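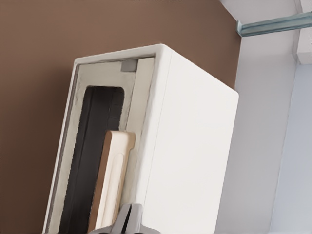
White toaster, top and side.

Toaster trips breaker when another appliance is on the same circuit

posted by pudel_kitchen, 2025-09-23

I have a toaster on a kitchen counter circuit. The breaker in the panel is marked 20 A and feeds both counter outlets. The toaster runs without trouble by itself. When the electric kettle is on at the same time, the breaker trips before the toast is done. The interval varies between 28 and 40 seconds.

The toaster has been in use since May. The kettle is a Feretico and is older. The outlets are not warm to the touch. I would like to know whether the fault is in the toaster, the breaker or the wiring, and whether a larger breaker is an acceptable fix.

3 replies

sithole_electric

Nothing you describe points to a fault in the toaster. Read the rating label on the underside of each appliance and add the wattages together. On a 120 V supply, a 20 A circuit carries 2400 W at its limit. A two-slot toaster usually draws 800 to 1000 W and a kettle usually draws 1500 W, so the pair can sit at or above that figure. Anything else on the circuit counts too. In older kitchens the refrigerator is sometimes on the same run.
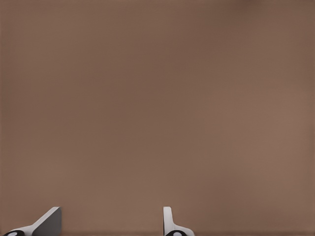 The delay before the trip is also informative. A thermal-magnetic breaker opens at once on a short circuit, but on a moderate overload it has to heat up first, and the time depends on how far over the rating you are and how warm the panel already is. A trip well under a minute suggests more than a slight overload, or a breaker that has weakened with age. Write down everything on the circuit before you replace any parts.

Do not fit a larger breaker. The breaker protects the cable in the wall, and 12-gauge copper on a 20 A circuit should stay on 20 A. If you need both appliances at once, have a second circuit run to the counter or move the kettle to an outlet fed by another breaker.

groder17

had the same thing, moved the kettle to the other side of the sink and it stopped. check if your other outlets are on a different breaker first

t_bench

The reply from sithole_electric is correct. One addition: confirm the reading with a plug-in power meter if you have one. Labels give a nominal figure, and the real draw moves with line voltage. My toaster is labeled lower than my kettle, and the two together come to just over 2000 W on the meter. That is fine until the coffee maker starts.

Also check that the circuit is really 20 A. The number on the breaker handle is what counts — a handwritten panel label can be wrong. If the handle says 15, the limit is 1800 W and your result is expected.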